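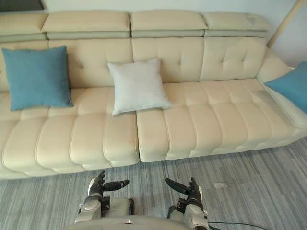 Figure 3. Sofa with separate headrest cushions and loose decorative cushions, condition B.

3.2 The sofa and its cushions

The living room is the part of the home where our participants disagreed most about the meaning of "tidy". In the kitchen, a clean cup belongs in the cupboard and almost every person accepts this. On a sofa, the cushions have no such fixed place. They are used, moved, put behind the back or under the feet, and later they are arranged again, and each household has its own idea of how this should look.

For this reason we studied the sofa separately. We collected 1,077 short reports from residents of the Chaimongkol and Handell apartment blocks, who wrote down when they arranged the cushions and what they changed. In addition, 16 households agreed to a longer interview at home. The interviews were done by Rattana Khamphan and coded by Napaporn Wannasri, and the difficult cases were discussed by both until they agreed.

We divide the cushions into two groups. Fixed cushions are the parts which belong to the form of the sofa, for example the seat cushions and the headrests. Loose cushions are added by the resident and may have another color or fabric. In Figure 3 the sofa itself is cream, and the teal-blue and the light grey-white cushion belong to the second group. This difference of color is important for our question. Several residents told us that a cushion in a strong color "looks wrong faster" than a pale one, and they corrected its position more often.

The position of the cushion over a gap between two seats was also mentioned in the interviews. In Figure 3 the grey-white cushion leans against the backrest at such a place, with its lower edge over the gap, and it is slightly tilted. Some residents considered this position as the natural middle of the sofa and used it as a starting point for the others. Other residents avoided it, and said that a cushion there sinks down when a person sits beside it. We did not measure this effect.

Of all reports, 75 described a complete new arrangement, where every loose cushion was taken off and placed again. The remaining reports described small corrections, usually made in passing, on the way to another task. Residents often did not call this work. One woman in the Handell block first answered that she never tidied the sofa, and during the same interview she straightened a cushion 2 times.

The material of the cover was recorded only by its look and touch, as the residents frequently did not know what it was. We therefore do not compare leather and fabric sofas in the next section, and we limit the analysis to the number and the place of the loose cushions.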